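Progress report, second period
Project: Small oil presses and winter work in the Ullora valley
Prepared by: Elibariki Rashidi, project coordinator
Date: May 30, 2023

Dear Ms Tamošiūnaitė,

I am sending you the report for the period which started in January. The financial table follows separately, as your office asked. In this letter I write mostly about the people and the seed, and a little about the roads.

At the end of the period we have 70 households in the scheme. Four households left during the winter. Two of them moved to the town, one sold the land, and one family told us that the walk to the press is too long for them. We respect this, but it shows that one press at Wurnach is not enough for the upper villages. In the first report I wrote that the distance would not be a problem. I was wrong in this point.

The second press was installed at Greler in the old dairy building. The roof had to be repaired first and this took three weeks more than the plan. The electricity connection is now finished and the inspector has signed the paper. The press is working four mornings in a week, and we would like to open it also in the afternoons after the harvest, if we can find one more operator.

The training of operators went well. Seven persons finished the course, among them five women. They learned how to clean and dry the seed, how to keep the press at the right speed, and how to write the daily book. The last subject was the most difficult. Some operators are writing very nicely and others forget to note the weight of the seed before pressing, so the yield cannot be calculated afterwards. We now check the books every second week and this helps.
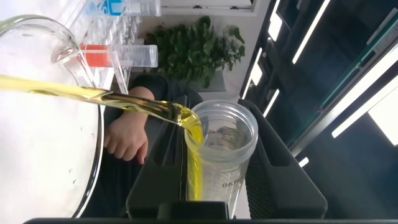
The price of seed stayed high all the spring. The households who kept their own seed from last year were in a better position than those who had to buy. For this reason we started a seed store at Wurnach, with 254 sacks at the time of writing. A household can borrow sacks at sowing time and give back the same quantity after harvest. The rules were discussed at two village meetings, and the second one was quite long. The question of what happens in a bad year is still open, and I will send you the text when it is agreed.

Sales are slower than we hoped. The shop in the town takes our oil but pays late. The school kitchen is a better buyer, and it has asked for larger containers, which we do not have yet. I would like to move a small sum from the travel line to the packaging line for this purpose. Please let me know if a formal request is needed.

In the next period we will repair the track between Greler and the upper villages together with the district office, look for the additional operator, and finish the seed store rules. I also expect to visit the four households that left, to hear if they have some advice for us.

With kind regards,
Elibariki Rashidi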